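Tag der offenen Tür bei Favadska in Gruneck — wer war da?

Fräskopf_Nord
Freitag, 17:40 Uhr
So, bin gerade zurück und muss das gleich loswerden. Ich war mit zwei Kollegen bei Favadska in der Halle, hauptsächlich wegen der Robotervorführung (und ja, auch wegen der Bratwurst). Die lassen dort einen Arm Alltagsgriffe üben, also Sachen, die wir nebenbei mit der Hand machen. Eine ferngesteuerte Runde durfte man selbst probieren, ich stand mir dabei eher selbst im Weg. Die Kamera sitzt direkt am Handgelenk und man steuert nur nach deren Bild. Klingt einfach, ist es aber überhaupt nicht!

Am meisten hab ich auf den dunkelgrauen Griff mit dem kurzen Querstück geschaut, dahinter weiße Wand, links daneben Holz. Wie weit das alles auseinanderliegt, konnte ich nach dem Bild kaum schätzen. 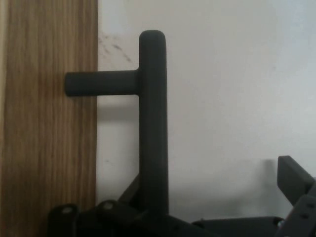
Antworten (4)

kabelsalat573
Freitag, 18:05 Uhr
War vormittags da, da war's noch leer. Mich hat's ehrlich gesagt nicht umgehauen. Für einen einzigen Griff so ein Aufwand, und am Stand hieß es, sie brauchen 300 Durchgänge, bis sie überhaupt mit der Auswertung anfangen. Das lernt mein Azubi in 10 Minuten.

Moosbeere
Freitag, 18:22 Uhr
@kabelsalat573 Dein Azubi hat auch achtzehn Jahre Vorsprung beim Anfassen von Dingen ;) Ich fand gerade gut, dass sie keine Show mit Musik und Nebel gemacht haben wie letztes Jahr in Wetalville. Man konnte danebenstehen und fragen. Was mir gefehlt hat, war eine Tafel mit dem Ablauf — ich hab erst beim dritten Durchgang kapiert, was da geübt wird.

kabelsalat573
Freitag, 18:31 Uhr
Das mit der Tafel unterschreib ich. Beim Rest bleib ich dabei, in unserer Montage bringt mir das die nächsten Jahre nichts.

Fräskopf_Nord
Freitag, 19:10 Uhr
Für die Montage seh ich es auch noch nicht, fürs Lager aber schon. Hat jemand den Vortrag über Karam mitgenommen, das Nachfolgeprojekt? Ich musste vorher los und hätte gern die Folien. Im November soll es wohl noch einen Termin geben, da würd ich nochmal hinfahren.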